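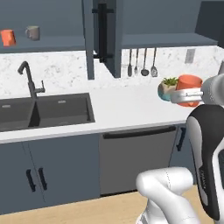
Most of the faults in an arm cell can be put right before anyone picks up a hex key, according to one of the technicians on the Grutport tour, and the first thing to check is whether the model and the floor still agree. It was said in passing near the start, and the rest of the afternoon was largely spent on what it means in practice.

Grekidlow opened its Grutport workshop to visitors in June. I went for the kitchen cell, known on site as Gaete. The cell exists twice: as a rendered kitchen with a white arm, a sink, cupboards and cups, and as a physical bench with the same arm model bolted to a steel plinth. Jobs are tried in the rendered kitchen first. A cup pick at the counter is the standard check, repeated after every change to the gripper settings.

Set-up runs in a fixed order. The plinth is levelled and torqued down, the base frame is measured against three dowels in the bench, and the offsets are typed into the cell file. The simulated base is then moved to match. Earlier on they did it the other way around, shimming the plinth to suit the model, and lost most of a week to it.

The gripper takes up more time than the arm does. Finger pads are swapped at 1,367 cycles, a figure taken from their own wear log. After a swap the closing width is re-zeroed on a gauge block, and the new value goes into both versions of the cell. If only one is updated, the simulated fingers stop at the cup wall and the real ones squeeze past it. We were shown a box of cracked cups.

Maintenance is recorded in Cireck, a logging program written in-house. It held 1,769 entries when we saw it. Roughly 100 of those were collision stops, and the bulk of them came from the wrist swinging too close to the upper cupboards on the way back from the counter. The fix was an extra waypoint, lower and further out, which adds a little to the cycle but keeps the elbow in a sensible position.

The repair demonstration was a wrist cable replacement. Power off, brakes confirmed, cover off, connector out, new cable routed with slack at the joint. It took 44 minutes including the re-zero. The cover screws are a soft grade and two had to be replaced – a tray of spares is kept on the cart.

My one complaint is noise. The compressor sits behind the visitor line and half the answers were lost to it. Parking is at the rear gate off the service road, and closed shoes are required.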